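Bäckereikette verbietet Anstecker an der Schürze – darf die das?

Abgelegt unter: Arbeit & Alltag > Gastronomie, Handel
3 Antworten, 373 Aufrufe

tresenkraft_nord
Hallo zusammen,

ich arbeite Teilzeit in einer Filiale von Polley, der Backkette mit den grünen Tüten. Zwanzig Stunden die Woche, Frühschicht, Beginn zu einer Uhrzeit, über die ich hier lieber schweige. Seit dem Winter trage ich an der Schürze einen kleinen Anstecker einer Initiative gegen die geplante Umgehungsstraße. Durchmesser wie eine Zwei-Euro-Münze, der Text nur lesbar für Leute, die mir sehr nah kommen.

Am Mittwoch hat nun ein Kunde den Anstecker fotografiert und in die örtliche Gruppe gestellt, mit der Frage, ob man bei Polley jetzt »zum Brötchen noch die Gesinnung dazubekommt«. Darunter elf Kommentare in der ersten Stunde, davon drei mit Boykottaufruf. Einer wollte künftig nur noch selbst backen, was ich ihm von Herzen gönne.

Am Tag darauf lag ein Rundschreiben im Pausenraum: Ab sofort seien »sämtliche politischen, weltanschaulichen und sonstigen Botschaften« an der Arbeitskleidung untersagt. Über der Kasse hängt übrigens weiterhin das Plakat des Gewerbevereins, und der ist FÜR die Straße. Das zählt anscheinend als Dekoration.

Meine Fragen: Dürfen die mir den Anstecker verbieten? Kann ich abgemahnt werden, obwohl es die Regel vorher gar nicht gab? Und muss ich damit leben, dass mein Oberkörper samt halbem Kinn in einer Gruppe hängt, in der sonst entlaufene Katzen gesucht werden?

Im Voraus danke. Bitte keine Grundsatzdebatte über die Straße, die führe ich schon beim Abendessen.

Kornblume_62
Also zu meiner Zeit hätte man den Anstecker abgenommen und gut. Wer Brötchen kauft, will Brötchen. Ich habe früher bei Salinas im Ausschank gearbeitet, da durften wir nicht mal Nagellack tragen, und keiner ist deswegen zum Anwalt gerannt. Die Straße finde ich im Übrigen richtig, ich wohne nämlich an der jetzigen.

paragraf_und_kaffee
Die Antwort über mir ist eine Meinung, was ja auch erlaubt ist. Ich versuche es mal mit dem Arbeitsrecht. Vorweg: Ich war lange im Betriebsrat, bin kein Anwalt, und das hier ersetzt keine Beratung.

Zum Verbot: Dein Arbeitgeber hat ein Weisungsrecht, und das umfasst grundsätzlich auch die Arbeitskleidung, gerade im Kundenkontakt. Auf der anderen Seite steht deine Meinungsfreiheit, die du nicht zusammen mit der Jacke im Spind abgibst. In der Praxis wird abgewogen: Wie auffällig ist das Zeichen, wie heikel das Thema, gibt es eine konkrete Störung im Betrieb? Ein Boykottaufruf in einer Ortsgruppe ist als Störung eher mager, aber er ist auch nicht nichts. Bei einer einheitlichen Dienstkleidung mit Logo sind die Karten des Arbeitgebers ziemlich gut, weil der Kunde die Aussage leicht der Firma zuschreibt. Ich würde nicht darauf wetten, dass du das gewinnst.

Gibt es bei euch einen Betriebsrat? Regeln zur Ordnung im Betrieb, und dazu gehören Kleiderregeln in der Regel, sind mitbestimmungspflichtig. Ein Zettel im Pausenraum reicht dann nicht. Wenn es keinen gibt, hast du jetzt immerhin ein Thema, um einen zu gründen. Bei uns damals war es die Kaffeemaschine.

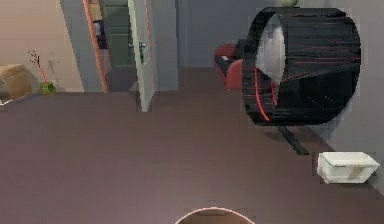 Zur Abmahnung: Für die Zeit vor dem Rundschreiben sehe ich da wenig. Man kann schlecht gegen eine Anweisung verstoßen, die noch nicht geschrieben war. Trägst du den Anstecker jetzt allerdings weiter, kann es ernst werden, und »die anderen haben aber ein Plakat« hilft dir nur begrenzt. Das Plakat würde ich trotzdem ansprechen, und zwar schriftlich und freundlich: Ob das Rundschreiben auch für Aushänge im Verkaufsraum gelte, man wolle ja nichts falsch machen. Solche Fragen entfalten in Zentralen manchmal erstaunliche Wirkung. Kopie behalten.

Zum Foto: Wenn du darauf erkennbar bist, brauchte der Kunde für die Veröffentlichung normalerweise deine Einwilligung. Erkennbar kann man auch ohne vollständiges Gesicht sein, zum Beispiel über Namensschild, Filiale und halbes Kinn zusammen. Erst einen Screenshot mit Uhrzeit machen, dann den Beitrag melden und den Kunden auffordern, ihn zu löschen. Und nicht in den Kommentaren mitdiskutieren, auch wenn dir nachts um halb drei eine sehr gute Antwort einfällt.

Rollkragen
Schließe mich an, mit einer Ergänzung aus der Lieferpraxis. Ich fahre für Skanico Getränke aus, und bei uns gab es denselben Zirkus wegen eines Aufklebers auf der Sackkarre. Ergebnis nach drei Gesprächen: Aufkleber weg, dafür auf der privaten Thermoskanne geduldet, solange die Kanne im Fahrerhaus bleibt. Das steht nirgends schriftlich, alle halten sich dran.

Heißt für dich: Frag nach, was auf dem Heimweg und in der Pause gilt. An der eigenen Jacke, nach Feierabend und ohne Schürze, geht das Polley einen feuchten Kehricht an.

Was den Boykott betrifft – bei uns hatte damals jemand in der Vovton-App eine Bewertung mit einem Stern hinterlassen und geschworen, nie wieder zu bestellen. Die nächste Lieferung an dieselbe Adresse ging am Samstag raus, vier Kästen, dritter Stock. Er hat mir sogar Trinkgeld gegeben.

tresenkraft_nord
Danke, vor allem für den Absatz mit dem Betriebsrat. Wir haben tatsächlich einen, er besteht bloß aus Leuten aus der Großbackstube und wusste bis heute früh nichts von dem Rundschreiben. Jetzt weiß er es. Der Anstecker sitzt vorerst am Rucksack. Wegen des Plakats habe ich eine sehr höfliche Mail geschrieben, der Beitrag in der Gruppe ist gemeldet, und der Mann, der selbst backen wollte, stand heute um sieben wieder vor mir und nahm zwei Mohnbrötchen.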